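Workshop notes: the Sidirdale two-arm bench

Gaétan Cormier has moved the simulated bench to its fruit task, with a pink plate and a pink cup as the fixed props.
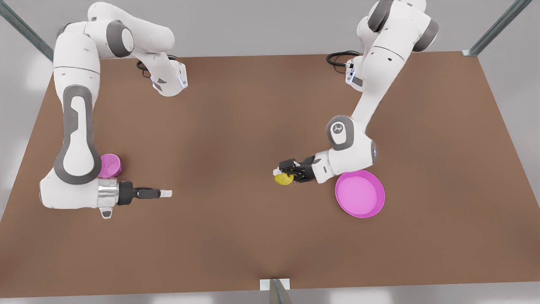 Both arms now share one planner – Kassa, release 3 – and the step rate is 300 per second. Left and right still keep separate grip limits.

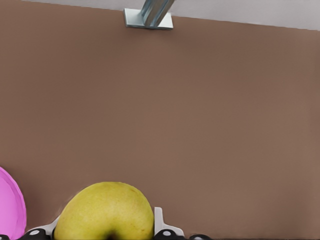 Solange Gosselin is rewriting the finger contact model before the August build night. Printed spare fingers are in drawer 4.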